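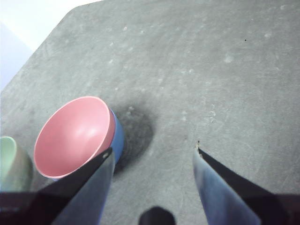 Section 3: Setting up the Vesora kitchen scale

3.1 Before you start

Choose a flat, rigid surface away from fans, open windows and cooking heat. The scale must be level to give repeatable readings. If it has been stored in a cold room, let it stand at room temperature for 54 minutes before first use.

Remove the transit card from under the platform. Keep the card - it is needed if the scale is returned to Olovis for service.

3.2 Fitting the battery and leveling

1. Turn the scale over and slide the battery cover toward the arrow.
2. Insert the battery with the plus sign facing up. Close the cover until it clicks.
3. Set the scale on its feet and look at the bubble level at the rear.
4. Turn the two front feet until the bubble sits inside the ring. Do not turn the rear feet. They are fixed.
5. Press ON. The display shows all segments, then the software version, then 0 g.

Note: If the display shows "Lo", the battery is nearly empty. Readings taken in this state are not reliable.

3.3 Using a bowl (tare)

1. Press ON with the platform clear.
2. Place the bowl in the center of the platform. It must not touch the display housing.
3. Wait for the stable mark to appear, then press TARE. The display returns to 0 g.
4. Add the first ingredient and read the weight.
5. Press TARE again before each further ingredient. 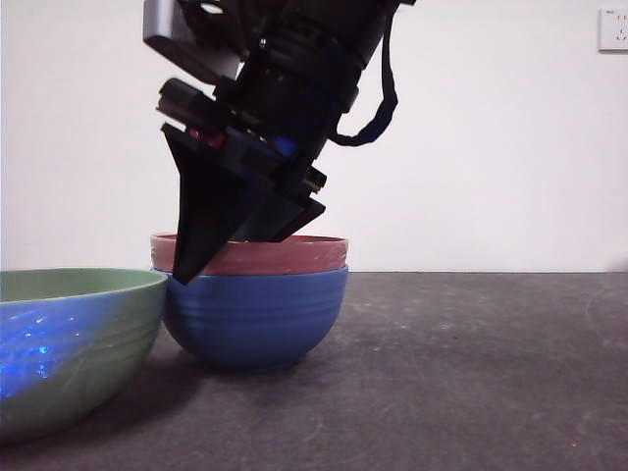 The weight of the bowl counts toward the maximum load. With a bowl of 324 g on the platform, 2,783 g of capacity remains for ingredients. Above that point the display shows "Err 3" and the reading is blanked until the load is reduced.

Removing a tared bowl gives a negative reading. This is normal. Press TARE with the platform clear to return to zero.

Caution: Do not drop ingredients onto the platform from a height. Shock loads can shift the load cell, and the scale will then need calibration (see 3.5).

3.4 Changing units

Hold UNIT for some 3 seconds until the unit mark flashes. Press again to step through g, oz and lb. The last unit used is stored when the scale shuts off, but is lost when the battery is removed.

3.5 Calibration

Calibration is set at the factory. Repeat it only if a known weight reads wrong in all four corners of the platform. Use the Rees calibration weight supplied with the scale - kitchen objects are not suitable.

1. With the scale off, hold TARE and press ON. The display shows "CAL".
2. Release both keys and wait for 0 to flash.
3. Place the weight in the center of the platform. Do not touch the counter.
4. When "PASS" appears, remove the weight and switch off.

If "FAIL" appears, check the level and repeat from step 1.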